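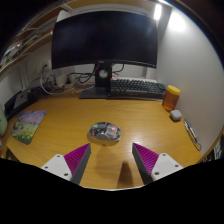 How to Clean a Clear Mouse and Its Pad

Fingerprints and dust show up fast on a see-through shell. You need a microfiber cloth, cotton swabs, dish soap and a little rubbing alcohol.

1. Turn the mouse off or unplug it, and shut down the screen.

2. Wipe the shell with a barely damp cloth. Skip the alcohol here - it can cloud clear plastic.

3. Go around the scroll wheel with a dry swab. Lift the mouse to reach the sides and the bottom.

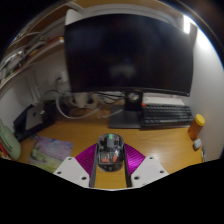
Clear mouse lifted off the desk, monitor off.

4. Dip a swab in alcohol and clean the feet only. Let them dry for 5 minutes.

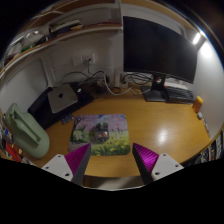 Cloth pads need soap and cool water. Test a corner first if yours is printed, and go lightly over the picture. On a pad like this one, with blossoms at the top and yellow flowers lower down, work from top to bottom. Rinse, press in a towel and dry flat overnight.

Updated 22/08/2022 by Svenja Reisinger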